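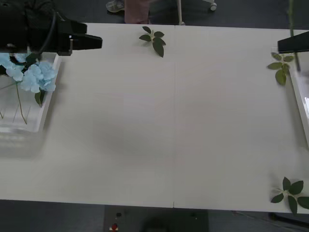

Medicare Advantage plan stopped paying for Mom's physical therapy, and we missed a letter?

Posted by trundine_gardener, October 8, 2021

Hi everybody, and sorry in advance for the length, I tend to go on a bit. My mother has been on a Medicare Advantage plan for a few years and on the whole we've been pretty happy with it. She had a hip replaced over the summer and her surgeon ordered physical therapy. The plan approved 14 visits, and she's gone to 10 of them at a clinic over in Msimang, where they are just lovely with her. Now the clinic's front desk tells me the last visit was denied as "not medically necessary" and they've passed along a bill for $400.

Well, I went digging through the pile on her kitchen counter (she keeps every catalog ever mailed to her, bless her) and found a denial notice from the plan that I'd never seen. It's already a few weeks old. How can they approve visits and then turn around and say no? And do we have to pay the clinic while we sort it out? She's 89 and worries about owing anybody a dime, so I'd love to tell her something soon.

Telex_and_tea

Oh, your poor mom, I went through nearly the same thing with my dad and I remember that sinking feeling when you open the envelope. Take a breath, you very likely have time.

First, look at the date printed on the notice. It should be titled something like Notice of Denial of Medical Coverage or of Payment, and there's a section on how to appeal and how long you have. For my dad it was 60 days, but go by what hers says. The first step is called a reconsideration and you ask the plan itself for it, in writing.
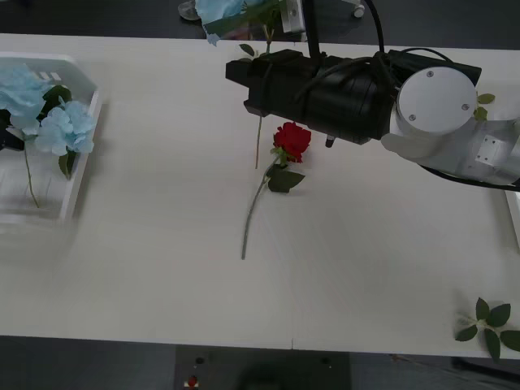
The other thing I'd do right away is get the approval letter in your hands, the one that lists the visits. Read the dates on it very carefully – ours had an end date as well as a number of visits, and Dad's therapy had run a week past it after he caught a cold. If the denied visit falls inside the dates, put a copy of that letter on top of everything you send. Then ask the surgeon's office for a short letter saying why she still needs the therapy. They write these all the time, and the nurse may well know exactly what wording the plan wants to see.

You'll also need a form so you can speak for her. It's called an Appointment of Representative, and you both sign it. I forgot it the first time around and they wouldn't discuss a thing with me.

As for the bill, call the clinic, tell them you're appealing, and ask them to put a hold on the account. If they're in the plan's network, ask the plan whether your mom can be billed at all, as sometimes that's between the two of them.

flulov_porch

just call the number on the back of the card, mine was a coding mistake and they fixed it in one phone call

trundine_gardener

Thank you both so much! I found the approval letter and there is an end date on it, but her visit was before that, so I'm feeling a good deal better. I'm calling the plan in the morning about the coding – and I'll mail the appeal either way. Mom says thank you too, and she wants to know if your dad got his paid in the end.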